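Gosier Bedroom Organizer Set: Owner's Guide
Section 4. Setting Up Your Accessory Basket

Thank you for choosing the Gosier set! This section covers the little things you take off at night, and it's a pleasant job for a quiet evening, so please don't feel you have to rush it.

Before you start
Check that the number on the paper tag inside your basket is 3774. If you have the older Pallside basket, the steps are the same, but the liner is sold separately.

1. Pick a soft, flat place to work. A made bed is lovely for this (small pieces that roll away won't go far).

2. Set the basket down and run a hand slowly along the rim and the inside walls, feeling for loose ends. Trim any you find with nail scissors, close to the weave.

3. Lay out your accessories beside the basket and untangle the chains and cords now, before anything goes in.

4. Put in the larger pieces first, then the bracelets, and leave a little space between them if you can.

Caution: Don't put away anything that is still damp from the shower or from hand cream. Give it a good wipe first.

Note: Very small rings and earrings do better in the 2 lidded cups from your Acheampong tray, described on page 27.

5. Watches deserve a word of their own, as we at Gevatberg get more letters about them than anything else. Close the strap into a loop before you put the watch away, and stand it on its side so the display doesn't rub against the weave. A black watch with its strap looped sits nicely in the middle of the basket this way, with a cream bracelet next to it and a red cord over on the right. Keep cords like that one clear of the strap if you possibly can, and you'll be able to lift the watch out in the morning without bringing everything else along with it. 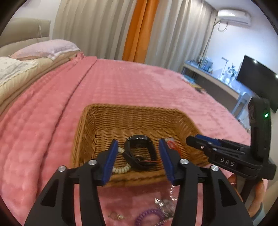
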